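Search the knowledge base
Search
All topics

Kaltia Demonstration Toolkit: frequently asked questions

April 3, 2019
By Sumaiya Nanayakkara

These answers cover the software side of Kaltia: capture, pose tracking, segmentation, training export and playback on the arm. For mechanical drawings, see the hardware manual.

What does Kaltia do?

It turns recordings made with hand-held grippers into trajectories that a controller or a learning pipeline can use. It has a recorder, a tracker, a segmenter and an exporter. Each is a separate process and can be run without the others, provided the input files are in the expected format.

Which operating systems are supported?

The recorder and tracker run on Linux only. The exporter is a command line tool and also builds on macOS. There is no Windows build and none is planned.

At what rate are the streams stored?

Images are stored at 60 frames per second and gripper opening at the same rate. Inertial data is kept at its native rate in a separate file. The exporter resamples everything to the image clock by default. Set the output clock to "native" to turn this off, but note that the Temdale planner will refuse files with mixed clocks.

How are the clocks aligned?

Every device stamps its own data. At the start of a session the recorder estimates an offset for each device and writes it to the session header. The offset is checked again at the end. If the two values differ by more than 7 milliseconds, the session is marked as drifted and the exporter skips it unless you pass the force option. Do not force drifted sessions into a training set. Contact events will land on the wrong frames.

The tracker loses pose when I turn the gripper quickly. What should I change?

Shorten the exposure first. Motion blur is the usual cause, and no amount of filter tuning will recover features that were never sharp. If the room is too dim for a short exposure, add light. After that, check that the fisheye calibration belongs to the lens in use. A calibration copied from another unit will often look fine at the centre and fail towards the edges.

Does the tracker need a map of the room?

Yes, one map per room. Walk the space slowly with a single gripper, then run the map builder. Maps survive small changes such as a moved chair. Rebuild after moving desks or large tables.

Can two grippers be used in one recording?

Yes. Both must be localised in the same map. Relative pose between the two is computed from their map poses, and is refined when one gripper's marker is seen by the other's camera.

Why are some segments dropped on export?

The segmenter rejects anything shorter than 5 frames, anything with a gap in pose, and anything that breaks the arm's joint limits after inverse kinematics. The reason is written next to each segment in the report. Joint limit rejections depend on where you place the arm base, so try moving the base in the config before recording again.

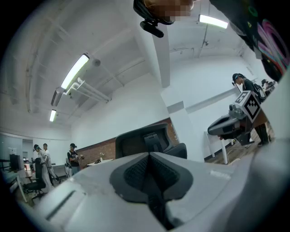 If most rejections come from pose gaps, plot them against time before changing any thresholds. Gaps spread evenly through a session suggest a lighting or exposure fault. Gaps in one cluster suggest that part of the room is missing from the map - often a plain wall or an area of ceiling.

Can several people record in the same room?

Yes, with separate session names. The tracker masks moving regions, but a person standing close to the lens can cover most of the useful features. Leave space between stations where you can.

Which controllers can play back a trajectory?

The Voß driver and the Sorkport bridge are both supported. Playback uses position control with a velocity cap. Force control is experimental and off by default.

I get error 115 on playback. What does it mean?

The first waypoint is too far from the arm's current position. Move the arm to the start pose and send the trajectory again.

Where do I report a fault?

Attach the session header and the segment report to a ticket and assign it to Vasilică Marinescu. Please leave out the raw images unless asked for them - the ticket system cuts off large uploads without warning.

Last updated: April 2019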